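Greifarm in Posano reagierte zu spät auf Stoppsignal

Posano — Eine Zelle mit zwei Roboterarmen der Firma Wescombe steht seit März still. Beim Sortieren von Werkzeug und Holzteilen auf einem gemeinsamen Tisch lief ein Arm nach dem Stoppsignal mehr als 155 Millimeter weiter. Verletzt wurde niemand.
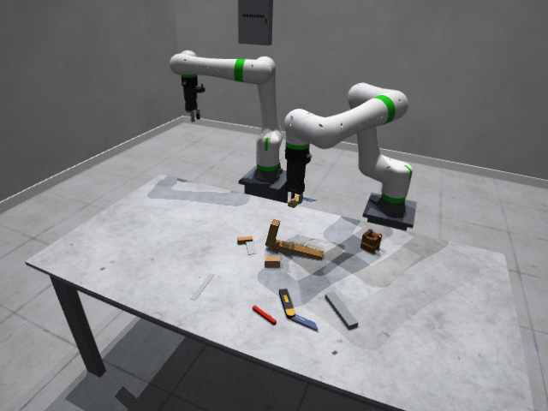

Zerkari hält den Stillstand für überfällig, der Fehler sei schon bei 6 von 10 Testläufen aufgetreten. Wescombe bestätigt das nicht. Geprüft wird nun die Steuerung — vor allem die Freigabe der Greifer, wenn beide Arme nah beieinander arbeiten.

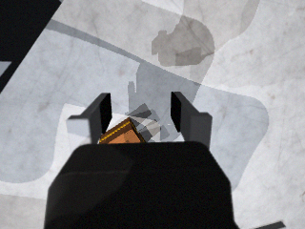 Bis zum Abschluss der Prüfung gilt ein Sperrbereich um die Anlage.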